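Skuston puts arm to work on kitchenware checks at Prarum depot

Skuston, which hires out complete kitchen sets to short-let flats and staff housing, has moved part of the checking work at its Prarum depot to a robotic arm. The arm began regular shifts in May after a trial lasting 12 weeks. It handles bowls, and the company says it will stay on bowls until the autumn.

The depot takes in up to 800 pieces of kitchenware on a working day. Pieces arrive washed from a contract laundry and have to be looked over, matched and put back into sets before they go out again. Until this spring the whole of that work was done by hand by a team of nine. The team is still nine, but the shift plan, the layout of the counters and the content of two of the jobs have changed.

What the arm does

The arm is fixed beside a checking counter and ends in a parallel gripper. A checker sets out pieces from a returned set. The arm takes a bowl by its rim, with one finger inside and one outside, lifts it, turns it in front of a camera and either sets it down for packing or puts it to one side for a person to look at. It does not pack.

The control software comes from Alaoui and was fitted by Dullinar, an installer that had previously supplied conveyors to the same building. Movements are not written out step by step for each item. During the trial, checkers guided the arm through the task by hand, and the recorded runs were used to set up the way it approaches a bowl, closes on it and lets go. Runs which ended in a dropped or badly placed bowl were kept and marked as such.

Most of the trial went on the grip. A rim grip is simple with a stiff bowl on a clear surface. It becomes harder where bowls stand close together, as the outer finger needs space to come down. Matt plastic also behaves differently from glazed pottery: it gives a little under pressure and then slips if the gripper opens slowly. The opening speed was changed several times before the checkers stopped finding bowls turned over after release.

Light caused a second set of faults. Bright spots on the inside of a bowl were read as chips during the early weeks, and sound bowls were sent for a second look. Staff dealt with this first by moving a lamp and later by having the arm turn each bowl through a further part-circle before a decision is made. This slows the cycle. The depot has accepted the slower cycle, as a false reject has to be picked up, looked at and put back by someone who would otherwise be packing.

Mixed counters

The counter is not cleared for the arm. Pans, lidded pots and storage tubs from the same set may be standing near the bowls while it works, as they would when a person does the checking. Aníbal Salgado, who runs the checking floor, said this had been a condition from the start.

"If we had to sort everything by type before the machine could begin, we would have created a job to save a job," he said. "The set comes out of the crate together. It should be checked together."

The arm leaves anything it has not been set up to handle. Clear plastic containers are a known difficulty, since their edges are hard for the camera to place, and they remain a hand job. Pots are outside the gripper's range at present. The lids are lifted and inspected by hand, and the depot has no plans to alter that.

Salgado said the checkers had been asked to set out a few pieces at a time and to leave a gap between bowls. The gap is marked on a card kept at the counter. On a busy shift it is the first thing to be forgotten, and the arm then stops and waits for somebody to move a piece.

Changes to jobs

Two checkers now have the title of cell lead, one on the early shift and one on the late. They start the arm, clear its stops, decide what happens to rejected pieces and keep the fault log. Both came from the existing team and were given a higher pay band. Neither had worked with such equipment before, and training was done by Dullinar at the depot during paid hours.

The remaining checkers spend less of the day on bowls and more on knives, glass and small electrical items, which were often left until the end of a shift. Returns of sets with a missing or faulty small item had been the main complaint from Skuston's customers. The company has not published figures on whether these have fallen and says it will look at them when a full season has passed.

Physical strain was one of the reasons given for choosing bowls. The movement is light but repeated, with the wrist turned outward each time to view the inside. Several of the team had asked for shorter spells on that task. Rotation between counters used to take place at the lunch break only. It now takes place every two hours, which the depot was able to arrange once bowls no longer needed a person throughout the shift.

Opinion on the floor is mixed. Some checkers say the work is more varied. Others say that clearing stops breaks their attention, and that waiting for the arm to finish a cycle before reaching across is tiring in its own way. A rule that no one reaches over the counter while the arm is moving was brought in on the first day and is not open to change. The counter has a stop button on each side, and the second was added at the request of the late shift.

There was also disagreement over the recordings. Checkers who guided the arm during the trial asked whether the runs could be used to compare one person's speed with another's. Skuston agreed in writing that names would not be stored with the runs and that the recordings would not be used in staff reviews. The camera view covers the counter and the arm. Staff may ask to see what has been kept.

Speed and limits

The arm is slower than an experienced checker. Salgado put this plainly and said that pace had not been the measure used to decide on the installation.

"A good checker beats it easily over ten minutes," he said. "What I look at is the end of the shift, when people are tired and the same hairline crack gets missed. The machine misses things too, but it misses the same amount at four in the afternoon as it does at nine."

Stops are logged under a short list of causes. The most common is a bowl standing too close to another piece. Next come bowls nested one inside another, which the arm does not try to separate, and labels left on the outside wall by the laundry. Dullinar has asked the laundry to use a different place for the labels. The gripper fingers are wiped down at each shift change and checked for wear on the inner edge every Friday, when the cell is shut down for an hour. Cable ties on the arm are checked at the same time, after one worked loose in the trial and let a cable hang near the wrist.

Pieces placed aside by the arm are always looked at by a person before being thrown out. The depot at first allowed the cell leads to reverse this and scrap a full tray unseen if the fault was the same throughout. That permission was withdrawn after a tray of sound bowls was found in the waste cage with marks that came off with a cloth.

Next steps

Skuston has said there will be no redundancies linked to the installation during the current agreement with staff. It has not made a commitment beyond that. One vacancy on the late shift, open since before the trial, is to be filled with a checker who will also be trained on the cell.

A decision on extending the work to plates is due in the autumn. Plates lie flat and offer no rim to reach over, so a different finger shape would be needed, and the present gripper would have to be changed by hand between tasks. Dullinar is testing a finger with a thinner tip. Salgado said he would want the changeover to be something a cell lead could do alone with the tools kept at the counter.

In the meantime the arm continues on mixed sets, including the pale blue and green bowls.
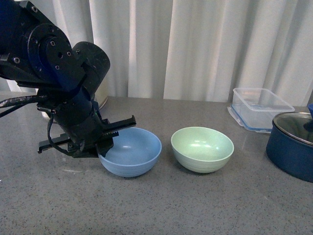 Visiting the depot

The checking floor at Prarum is open to Skuston customers by appointment. Visitors are asked to report to the goods-in desk and to remain behind the marked line while the cell is running.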